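The pitch deck Vilteck sends to prospective customers has a slide near the back with a single number on it: 646. It is how many tables the company says one of its Stiso arms can wipe in a month of night shifts. The slide doesn't say how clean they are.

Carolina Peixoto read that number in December, when the managers at Petek, the shared-office operator she cleans for, passed the deck around the break room. Petek has 158 desks and meeting tables across its two floors. She has been wiping them for most of a decade, starting at the elevators and finishing by the windows, and she did the division on the back of a supply form.

"It doesn't even cover one week of what I do," she says. "But they weren't asking me if it covered it. They were telling me it was coming."

What came was a trial. Vilteck trains its arms in a small room with a white table in the corner, and Peixoto and a colleague, Chiyo Ikeda, were asked to spend their afternoons there as "task experts." The title came with no raise. They fold cloths, they judge whether a surface passes, and they write down what went wrong when it doesn't. Their evening floors at Petek still have to be done afterward.

Velimir Babić, who runs the trial for Vilteck, prefers to talk about drudgery. He says wiping is the part of the job people hate, and that handing it over will free cleaners for "higher-value work." I asked him twice what that work would be. The first time he mentioned customer contact. The second time he mentioned supervising the robots -- one person, he thought, could look after several.

Ikeda can do that division too. She also disputes the premise. Wiping, she says, is when she finds the chair with a cracked leg or the coffee ring that has started to lift the finish. It is the easy stretch between bathrooms. Take it out of the shift and what's left is bathrooms.

There are real arguments on the other side. Peixoto's right shoulder has been bad for years, and she would gladly give up the long conference tables. Borislav Trajkovski, a shop steward who represents cleaners in several buildings, told me he isn't against the machines on principle. He wants the hours guaranteed in writing before an arm is bolted down anywhere. So far he has a letter from Petek that uses the word "intend" four times.

Kimie Sakamoto, who studied an earlier rollout by a rival firm, Clendis, at a chain of cafeterias, found that total cleaning hours barely moved in the first year. What changed was when they fell. Day shifts turned into short split shifts built around the machines, and the people who couldn't manage the bus rides quit. On paper that counted as voluntary turnover.

Babić says Vilteck has learned from cases like that. He couldn't name anything in the Petek contract that reflects it. The trial is due for review in the spring, and neither Peixoto nor Ikeda has been invited to the meeting.
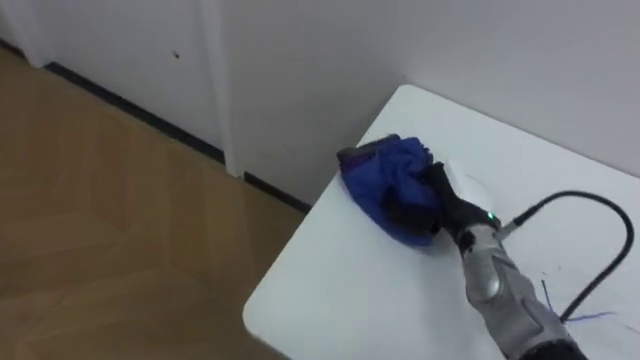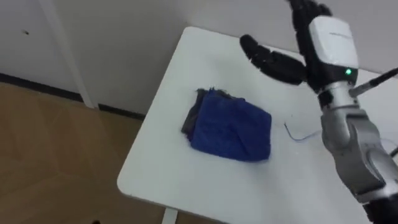
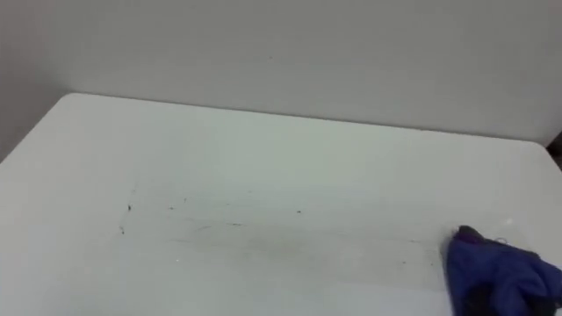 Blue cloth, white table: the wiping task in Vilteck's training room.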